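Cell technician, burger station — Relalano

The vendor told us the cell would look after itself. We doubt it. We need someone to check gripper alignment, reseat the plastic holders and log faults on 2 shifts, Thursday included.
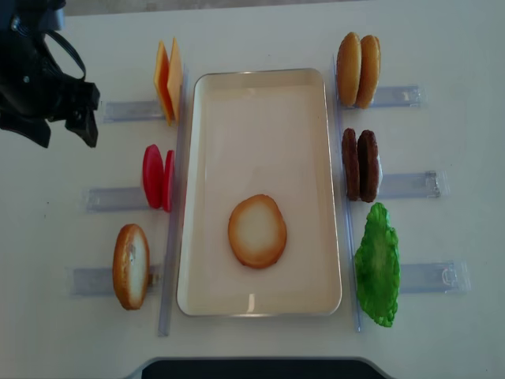
The station with a bottom bun on the tray and the gripper over at the cheese side.

You should have repaired a gripper before — watching videos of it doesn't count. Pay is 2,968 a month, with a 90-day trial. Write to Yolandi Naidoo and tell us what you fixed last.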